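Household Storage Vocabulary (HSV)
Data card and README, revision of 2023-09-28

Summary

HSV is a table of English words and short phrases that people use for household containers, together with the kinds of goods kept in them. It was compiled for a small cataloging program, Otar, and is released separately so that other catalogs can use it. The table holds 826 entries. Each entry is one term in one sense. A word with two senses has two rows and two identifiers.

The table is text only. It has no prices, no dimensions and no maker names.

Contents

terms.csv: the main table, UTF-8, comma separated, header on the first line
links.csv: pairs of identifiers with a relation code
retired.csv: identifiers withdrawn from earlier revisions
CHANGES: plain text, newest entry first
LICENSE: terms of use

Fields in terms.csv

id: five digits, zero padded. Never reused. Do not assume that neighboring values are related.
term: lower case unless the word is always capitalized. Singular, except for words with no singular in common use.
sense: a short gloss, 100 characters at most. Not a full definition.
class: one of box, bag, tray, rack, jar, drawer, other.
lid: yes, no, either, or blank. Blank means the question was never put to an annotator. It does not mean no.
divided: same values as lid.
region: US, UK, or blank for general use.
register: plain, trade, or old.
note: free text. May contain commas, in which case the field is quoted.

Relation codes in links.csv

S: same sense, different word (tote / storage bin, in US use)
N: first term is narrower than second
P: first term is a part of second (hinge pin / tackle box)
X: often confused, not the same

S and X are stored once per pair, with the lower identifier first. N and P are directional. The N relation is meant to be followed upward until a term with no broader term is reached. Loops were removed in the current revision. If you find one, report it with both identifiers.

Sources

Terms were collected in three ways. The largest share came from handwritten inventory sheets filled in by households in Pimberg, who listed the contents of one closet or cupboard in their own words. A second share came from the index of the Tănase packing lists, a set of moving-day checklists typed up by a removal firm and given to the project with customer details already removed. The rest were added by hand when an annotator noticed a gap.

Spelling was normalized. Brand names used as common nouns were dropped unless the word had no ordinary replacement, and the two that survived are marked in the note field.

Annotation

Every row was read by two annotators working separately. They assigned class, lid and divided without seeing the other's answers. Where they disagreed, Kavitha Nadar made the decision and wrote the reason in the note field. There were 135 such rows. Most of them concern the border between box and tray.

The working rule for that border is as follows. A container is a tray if its walls are lower than its shorter side is long and it is normally used open. A container that meets the first condition but is sold with a fitted lid is a box. A cutlery insert is a tray even when it lives inside a drawer. A drawer taken out of its cabinet is still a drawer.

The divided field records whether division is part of the meaning of the term. An egg carton is divided by definition. A shoebox may have a card partition in it and is still marked no. 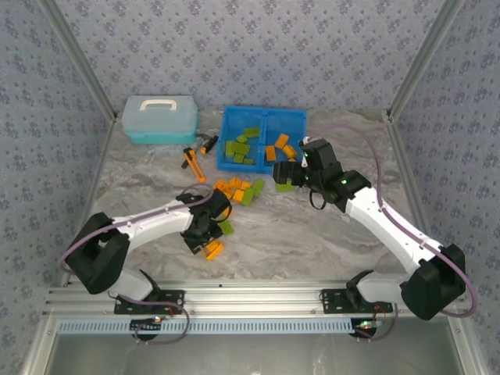 Handles are not coded. An early draft had a handle field with the same four values, but agreement was poor and the column was dropped before the first release. The old values can be rebuilt from the note field for the first 50 identifiers only.

Known problems

Regional coverage is uneven. Terms marked UK come almost entirely from the packing lists, and the kitchen is better covered there than the garage or the garden.

The class other is too large. It mixes hooks, nets, spools and hanging organizers. A split is planned for the October revision, with new class names but no change to identifiers.

The register value old was applied by ear. Hope chest and bandbox are marked old, while hatbox is plain. Treat the field as a hint when sorting search results and do not use it to filter rows out.

Glosses for sewing and fishing containers were written by people who do neither. Corrections are welcome.

Loading

Any CSV reader that respects quoted fields will work. Read id as text. Spreadsheet programs tend to strip the leading zeros, after which the rows no longer match links.csv. The Drulow importer handles this correctly if the column type is set before the file is opened.

Check each identifier in your own records against retired.csv before upgrading. The second column gives the replacement, or is empty when the term was dropped outright.

Corrections

Send the identifier, the field name, the present value and the value you propose, one correction per line. Corrections to sense should keep within the length limit. Proposals for new terms need at least one written use, with the region if known. Changes accepted after a revision is closed go into the next one and are listed in CHANGES under the identifier.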